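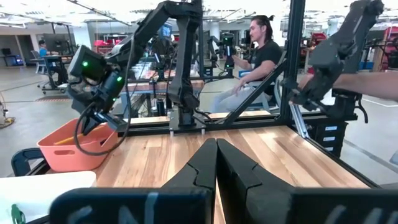
Pencils roll. Pens leak. Markers dry out if you lose the cap. So why do they all end up in the same bin? Good question, and the answer starts with what's inside each one. This page is about writing things – what they're made of, how they make a mark, and how to sort them when it's time to clear up. All you need is a table and a basket or two. An orange plastic basket with oval handles on the sides and something long and yellow-orange lying slantways across the bottom – that's pretty much how most pencil baskets look after a quick tidy. Long things go in slantways when they don't fit straight. Try it with a ruler and a shoebox.

PENCILS FIRST

There is no lead in a pencil. People call it lead but it's graphite, a soft gray kind of carbon. A long time ago people dug it up and thought it was a sort of lead. Wrong, but the name stuck.

Graphite is made of very thin layers. The layers slide off each other easily. Drag a pencil across paper and some layers come off and stay behind. That gray line is a trail of tiny flakes! Rub it with your finger and you can feel how slippery it is. (Wash your finger.)

Graphite alone would be too soft and crumbly so the factory mixes it with clay. More clay, harder pencil, lighter line. More graphite, softer pencil, darker line. Look for a letter on the side. H is for hard, B is for black. HB is in between. Some pencils use numbers instead, and a number 2 is close to an HB.

The mix gets pushed out of a small hole like spagetti, dried, then baked in an oven that can reach 1,000 degrees Celsius. Way hotter than your kitchen oven. After that it goes into wax to make it smooth.

HOW DOES IT GET INSIDE THE WOOD?

Nobody drills a hole. That's the part kids always guess.

Take a flat piece of wood. Cut grooves in it. Lay a gray stick in each groove. Glue a second grooved piece on top, like a sandwich. Then cut the sandwich into separate pencils, paint them, done.

The wood has to be soft enough for a sharpener but not so soft it splinters. Cedar is good. When you sharpen, the blade shaves off paint and wood together and you get a pale cone with a dark point at the end.

Six flat sides or round? Both write the same. Flat sides help stop it rolling off the desk. Every time a pencil hits the floor the gray part inside can crack, and then the point keeps falling out when you sharpen it. Very annoying. So flat sides are a good idea.

PENS AND MARKERS 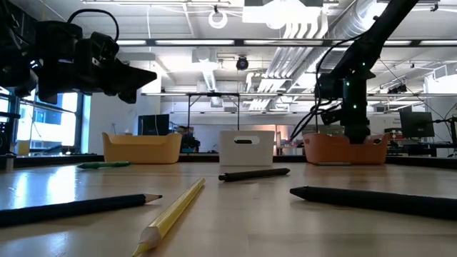
Pencils, pens and a marker on a wooden tabletop. Find the two sharpened points!

A ballpoint pen has a teeny metal ball in the tip. Inside is a tube of thick, sticky ink. When you write, the ball rolls. It picks up ink on the inside and leaves it on the paper on the outside, a bit like a paint roller. Press on glass and the ball may just slip and not roll, so the line skips.

Hold a ballpoint upside down and write on the ceiling – well, on a paper held above your head. It'll work for a little bit and then stop. The ink needs to run down to the ball.

A marker is different again. No ball. There's a spongy stick inside, soaked with ink, and the tip is made of fibers squashed together. Ink creeps along the tiny gaps between the fibers until it gets to the paper. The same thing happens when you dip the corner of a paper towel in water and the wet part climbs up. It has a long name, capillary action. You can just say creeping.

Ink has some liquid in it that dries in the air. That's handy on paper and bad news in the tip. No cap = dry marker. Push the cap on untill it clicks.

Some pen shapes don't have ink at all. A stylus is for touching a screen. Don't scribble with it on paper, nothing will happen.

QUICK TEST

Get a pencil, a ballpoint and a washable marker. Draw a short line with each on scrap paper. Now:

Rub each line with an eraser. Which one goes?

Put one drop of water on each line. Wait while you count to 40. Which one spreads?

Look at the lines with a magnifying glass if you've got one. The pencil line has gaps in it! Paper is bumpy and the graphite mostly catches on the high bits.

Write down what you saw. Use whichever one you like best.

TIME TO SORT

Say the table is a mess. Pencils pointing every way, a pen at the back, a marker near the side. What goes where? There isn't one right answer. Three ways that all work:

By what's inside. Graphite in one bin, ink in the other.

By color. Looks lovely, but then a green pen and a green crayon are in together and the crayon gets everywhere.

By job. Homework things in one, art things in the other.

Pick one way and stick with it for a whole box. Changing your mind halfway makes two messes. Sorting is something scientists do all the time, by the way. Beetles, rocks, leaves. They pick a rule first, then they sort. If a thing doesn't fit the rule, the rule might need fixing.

Grown-ups and older kids: sharp points go down in a cup, flat in a basket. Bins with handle holes in the sides are easy to carry, but check that skinny pencils can't slide out through the holes. Ours did on the stairs.

At Trorside Library we did a big sort of the craft room last November and got 393 pencils. Most had no point. We sharpened till the sharpener got warm (that's rubbing, another page, coming soon).

WORDS TO KNOW

Graphite – soft gray stuff in the middle of a pencil. A kind of carbon.
Fiber – a very thin thread.
Capillary action – liquid creeping through tiny gaps.
Stylus – a pen shape for screens.

DID YOU KNOW

Diamonds are made of carbon too, same as graphite. The bits inside are just joined up differently. One is about the hardest thing there is and the other comes off on your sleeve.

If you're left-handed, your hand slides over what you just wrote, so you've probably got the gray sleeve already. Try tilting the paper to the right, top corner up.

Next page: Why does glue stick?
Last page: Where does paper come from?

Trorside Library Kids' Pages. Updated 1 Jun 2025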